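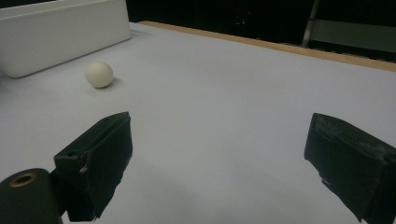 Drestus is a collection of newspaper reports on 31 killings linked to organized crime in the port city of Rorport and the neighboring district of Druvanmont. It covers what was printed from 2000 onward, starting with the first shooting that the local press described as part of a feud. Most of the reports came to us on paper, from the clippings room of the Araújo news agency, which closed when the agency moved to a smaller building. We sorted them by case on a large table, pushing each stack up against its edge to keep the corners straight before scanning. The rest came from the agency's own digital archive and were matched to the paper copies by headline and byline.

Version and contact

This is the second release. The first was shared only with two university departments and should not be cited. Questions and corrections go to Jussara Frota, who maintains the files and reads the project mailbox in the mornings.

What is in the folder

articles.csv has one row per report, with the full text.
cases.csv has one row per killing.
people.csv has one row per person mentioned, under a code instead of a name.
links.csv connects the other three.
scans/ holds the page images, one PDF per report.
notes/ holds the coding manual and the list of changes since the first release.

All CSV files are UTF-8 with a header row. Text fields are quoted. Line breaks inside the article text are kept as \n so that each record stays on one line. If you open articles.csv in a spreadsheet program, check that it has not cut the longer texts. The feature articles about the harbor trials run past the cell limit in at least one common program.

Size

334 reports were collected and 331 are released. Three were left out after a court order that protects the identity of a witness. Their row numbers are skipped and have not been reused, so the numbering has gaps. The order also applies to the scans.

Fields in articles.csv

article_id: row number, never reused
case_id: the killing the report is mainly about
outlet: short code for the newspaper or agency
month and year: as printed; the day was often missing on the clippings and has been dropped for all reports
section: news, courts, feature, opinion, funeral notice
headline: as printed, with capitals kept
body: full text, hyphenation at line ends removed
source: paper or digital
ocr_check: yes if a person has read the whole text against the scan
stage: attack, investigation, funeral, arrest, trial, appeal, anniversary

The stage field is the one people ask about most. It describes the event that led to the report being printed. A story that runs during a trial and spends most of its length retelling the shooting is still coded as trial. Where two events fell close together, as with the funeral and the first arrest in case 9, the coder went with whichever came first in the headline. 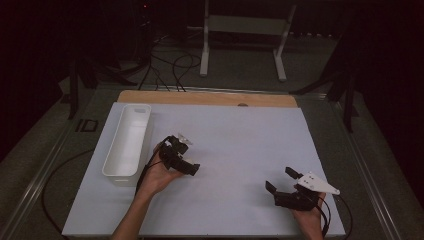

Reading time: 6 minutes

Fields in cases.csv

case_id: number in order of first report
place: Rorport, Druvanmont, or elsewhere
setting: street, home, vehicle, business, other
outcome: convicted, acquitted, no trial, open
feud_label: the name the press gave to the dispute, if any
first_report and last_report: article_id values

"Elsewhere" is used for victims who came from Rorport and were killed abroad or in another part of the country. Local papers covered those deaths as local stories, often at more length than the papers in the place where they happened, and leaving them out would have given a strange picture of the October shootings in particular.

The feud_label values are press inventions. Police and prosecutors did not use them in any document we have seen, and at least one victim was attached to a feud by a single columnist and then stayed there in every later report. Please do not treat the label as evidence that a person belonged to a group.

How the coding was done

Each report was read by two coders working apart. Where they disagreed, a third reader decided and the disagreement was recorded in notes/. Coders agreed easily on section and setting. They disagreed often on stage, and more often still on the tone field, which was removed before this release. If you have a copy of the first release with tone in it, please don't publish results from that column.

OCR was run on all paper items. Quality is good for the courts pages and poor for features, where the papers liked to print white text over dark photos. Filter on ocr_check if your work depends on exact wording. Names of streets and courts are the most common errors that remain.

Privacy

Names of victims, relatives, suspects and witnesses have been replaced with codes such as V04 or R17 in the CSV files. The same person keeps the same code throughout. Public officials acting in their role are named. Photographs of relatives at funerals are blacked out in the scans, including those taken on public streets. Several families wrote to us after the first release, and two asked that home addresses printed at the time be taken out. We removed every home address, in all cases, and replaced it with [address].

The codes are weak protection. Anyone with access to a newspaper archive can work out who most of these people are. The license asks you not to publish that work or attempt to contact anyone through it.

Known problems

Coverage is uneven. Deaths of well-known figures have dozens of reports each and a few cases have one short item. Reports from Druvanmont are thin in the early years, when the Araújo agency had no office there and took its copy from the police desk by phone.

Some reports repeat agency text word for word under a different headline. These have been kept as separate rows. A duplicate column is planned.

Four rows in links.csv point to a person code that no longer exists. They are left over from a merge and can be ignored.

Outcome was last updated before the appeal in case 22 was heard. It is still marked as convicted.

License and access

The CSV files are free to use for research and teaching. The scans are available on request, with a signed form, and may not be reposted. Commercial use needs written permission from the agency.

To cite: Frota, J., Drestus: Press Reports on Organized Crime Killings in Rorport and Druvanmont, second release.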